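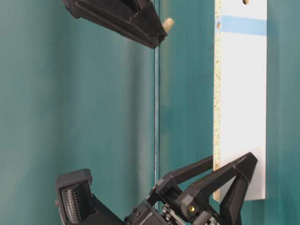 Flat-pack furniture is furniture that is sold in pieces, usually packed in a flat cardboard box, and put together at home by the buyer. It is found today in bedrooms, offices, dorm rooms and kitchens all over the world, and most people who have rented an apartment will have spent at least one long evening on the floor with a bag of screws and a folded sheet of drawings. It is also called ready-to-assemble furniture, knock-down furniture or, in the trade, simply RTA.

Materials

The boards are most often made of particleboard or fiberboard, which are both pressed from wood chips or fibers and glue. Because raw particleboard is not much to look at, it is covered with a thin surface layer, very often white, that resists spills and wipes clean with a cloth. Solid pine is used as well, particularly for bed frames and simple shelves, and it has the happy advantage that it can be sanded and painted again when the family gets tired of it.

Edges are the weak spot. A strip of banding is glued along the cut sides to keep moisture out, and where that strip lifts, the board underneath can swell up and will never quite go back to its old shape - anyone who has kept a cheap cabinet under a leaky sink knows the look.

Fittings

The most familiar fitting is the cam lock, a small round piece that sits in a hole in one board and turns to grip the head of a peg coming in from another. Wooden dowels keep the boards lined up while this is done. Hex keys are usually packed in the box, and a great many households have a kitchen drawer where these little keys gather over the years and keep company with old batteries.

Regional makers

Alongside the large chains there have always been smaller workshops. Lellard, founded by Tshepo Shabalala and Khanyisile Nkosi, began with a single bookcase that needed only 3 tools and came in 2 boxes, so that one person could carry it up a flight of stairs in two trips. It sold for 599 and was offered with 6 shelves, later cut to five when customers wrote in asking for more room for tall books. The design was taken over by Vasiliu, who brought out a lower version one December and still keep it in their catalog.

Moving and reuse

Flat-pack pieces can be taken apart again, though the holes loosen a little each time. A drop of wood glue on the dowels helps a good deal, but it does mean the piece is staying in one shape from then on.

Related articles
Cam lock
Indley chair
Lamix board
Particleboard
Wood dowel

14 shares | 3 comments

Contact us | Copyright | Back to top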